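Workroom Assistant, Curtains and Upholstery (Part Time)
Kandden Workroom, Gronow
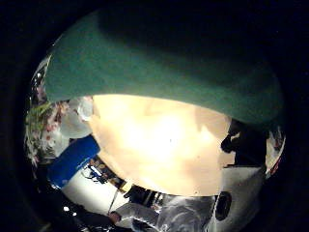

Dark green, shading to teal at the lower rim.

Last updated: Saturday, September 27, 2025

Print | E-mail

Kandden makes and repairs curtains, stage drapes, seat covers and cushions. Most of our customers are schools, small theaters, churches and hotels, and we also take in work from people's homes. We are looking for a part-time assistant to join the workroom on Paisan Street.

Hours: 20 a week, worked over four mornings. The mornings can be agreed with you but should stay the same from week to week.
Pay: $19 an hour, paid every two weeks.
Type of job: permanent, after a trial period that ends in April.
Reports to: the workroom lead.

About the work

The assistant keeps jobs moving between the front counter, the cutting table and the sewing machines. On a normal morning you will check in items that customers have dropped off, write up the tickets, and get fabric ready for the cutters. You will also do simple sewing yourself. The more complicated sewing and all of the pattern cutting is done by other staff, although there is a chance to learn both if you want to.

Your duties will include:

- Unrolling and checking new fabric for flaws, and marking them with thread before it goes to be cut
- Measuring lengths and writing them on the job ticket
- Pinning and pressing hems, headings and side seams
- Hand sewing weights, rings, hooks and tape
- Taking apart old seat covers so they can be used as patterns
- Stripping out staples and worn padding
- Packing finished work, with the ticket attached, for pickup or delivery
- Sweeping up, emptying the lint traps and wiping down the pressing table at the end of the shift
- Answering the phone when the counter is busy

Stage drapes are the heaviest thing we handle. A single panel can weigh up to 42 pounds, and you will be asked to help move them with another person. Please tell us on the form if lifting is a problem. Some of the lifting can be traded for other tasks, and we would still like to hear from you.

The Skirnine job

A good part of the work this winter will be for the Skirnine Playhouse, which is having its house curtain, side drapes and all of its seat covers redone. The old covers will come to us a row at a time and go back the same way, so that the theater can stay open for most of the season. The assistant will keep the log for this job. It has to show which seat each cover came from, what was done to it and when it went back. Seats in that building are not all the same width and the covers do not fit if they get mixed up.

You will visit the playhouse now and then to help with fitting. Travel is in the Kandden van and is paid as working time.

What we are looking for

You must be able to:

- Sew a straight, even seam by hand
- Use a tape measure correctly and write numbers that other people can read
- Stand for most of a morning
- Work through a long, repetitive job without the quality dropping toward the end
- Be polite to customers, including on the phone
- Start at the agreed time

It would help, but is not required, if you have used an industrial sewing machine, a steam press or a staple gun. Home sewing counts as experience. So does costume work, sail or awning repair, shoe repair, or helping in a tailor's or dry cleaner's. If you learned to sew in some other way, say so in your application.

You do not need a diploma or a driver's license for this job. You do need to be 18 or older to use the press and the powered cutters.

Training

Your first 5 shifts are training shifts at full pay. You will spend them with the workroom lead and will not be given deadlines of your own. After that you will have jobs with your name on the ticket, and someone will check each one before it leaves the building. The checking continues for everybody, however long they have been here.

The workroom

We are on the ground floor of the old Paisan building. There is one step at the street door and a level entrance from the parking lot behind. The restroom is on the same floor. It gets warm when the presses are on, and there is fabric dust, so dress for that. We supply aprons, thimbles, shears and masks. Bring your own shears if you prefer them, but mark them, and do not leave them on the shared rack.

There is a kitchen with a fridge and a microwave. Food and drinks other than water in a closed bottle stay in the kitchen. Radio is allowed at low volume. Parking in the back lot is free for staff, and the Gronow bus stops at the corner of Paisan Street.

Time off

Paid vacation and sick time build up from your first day, in proportion to your hours. We close between Christmas and New Year's Day. Please avoid asking for vacation in the two weeks before a theater delivery. Those dates are posted well ahead on the board by the kitchen.

How to apply

Pick up a form at the counter or write us a letter. A resume is fine but we do not need one. Tell us:

- What you have sewn or repaired, and for whom
- Which mornings you can work
- When you could start
- How to reach you, and the best time of day

Do not send samples with your application. Applicants who are invited in will be asked to do a short sewing test on our fabric, with our tools: a hand-sewn hem, a row of rings, and a measuring exercise. You will be paid for the hour at the normal rate whether or not you are offered the job.

We will read applications as they come in and will take the notice down when the job is filled. Everyone who applies will get an answer.

Leave applications at the Kandden counter, Paisan Street, Gronow, or put them in the mail slot after closing. Mark the envelope "Workroom Assistant."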